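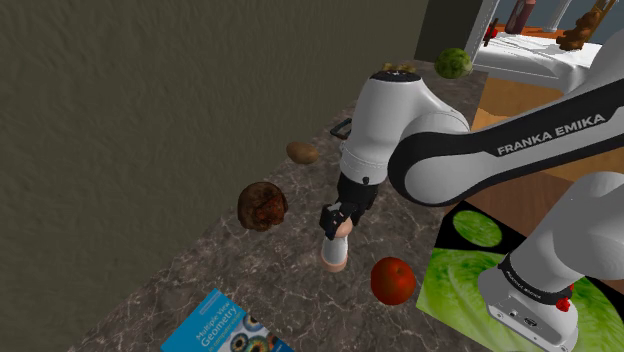 Umetti, 5 Nov 2022

Heltix Counter is a simulation kit for robot arms, sold by the software firm Droder of Umetti. It supplies ready-made kitchen counters, a stock of household objects and a set of picking tasks, so that buyers can fail to lift a potato without having to buy one.

The kit was released in June in 27 scenes. Objects are strewn with little regard for housekeeping: one rendered view has a Franka Emika arm at work on a dark marbled counter that also holds a tomato, a potato and a copy of "Multiple View Geometry", with a teddy bear farther off. The arm's fingers are around a small white object with peach-colored ends, held nearly upright. The manual calls this class of item "miscellaneous graspable" and leaves it there.

Droder sells the kit in two editions. The basic one has 136 objects and 11 tasks – the full one adds lighting controls and a scene editor, which early users found slower than the robot. Licenses run for one year and cover 5 seats.

A review by the Teoh testing lab praised the wall and counter textures and was cooler on the physics, noting that round vegetables tended to roll uphill. Droder classed this as a known issue. A patch is listed for the next version, which has no release date.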